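On Keeping a Guest Room Ready

The practice of maintaining a spare bedroom has received little attention on this blog, and several readers have written to request a fuller account. What follows sets out the arrangements in my own household, which have been in place, with minor changes, through nine years of visiting relatives, former colleagues and one exchange student.

The first matter is bedding. I keep two complete sets for the guest bed and rotate them after each stay. Both are cotton. A polyester set from Maltex was tried for one winter and given away in May, as two separate guests reported sleeping poorly in it. The quilt is aired at an open window for a morning before any arrival and is washed at the change of season.

The second matter is small items. Guests forget them, and they are reluctant to ask. I therefore keep a tray for hair ties, clips and scrunchies, and it is placed on the bed before the guest arrives.
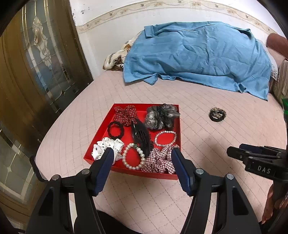 Temperature is a frequent source of disagreement. My own preference is 67 degrees at night, and the room is set accordingly. An additional blanket is stored on the lower shelf of the closet, and guests are informed of this on the first evening. My friend Siriporn Phetsri, who has stayed more often than any other visitor, regards 67 as severe and brings her own socks.

Lighting deserves more thought than it commonly receives. A guest should be able to turn off the last lamp without leaving the bed. The Taltico lamp I purchased for this purpose takes a 60-watt bulb and has its switch on the cord, within easy reach of the pillow. The previous lamp had its switch at the base — a poor design, and one that led to a broken water glass.
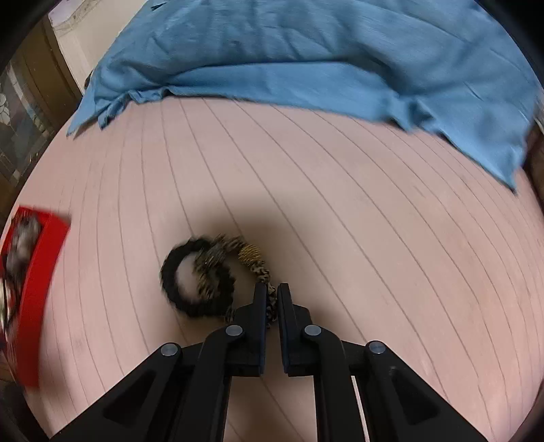 2 min read

On the question of written instructions, opinions differ. Pongsak Yensuk, with whom I shared a house in Prunthorpe, used to leave a full typed page on the nightstand covering the shower, the back door and the habits of the neighbor's dog. I have settled on a single card. It gives the wireless password, the hour at which coffee is made, and the number of the Chaimongkol taxi office, which answers until midnight.

Towels are placed on the chair and never on the bed. Soap is unwrapped in advance. The wastebasket is emptied daily during a stay, normally while the guest is at breakfast.

Correspondence concerning pillows has been set aside for a separate post. Readers with views on feather and foam may send them before the end of the month.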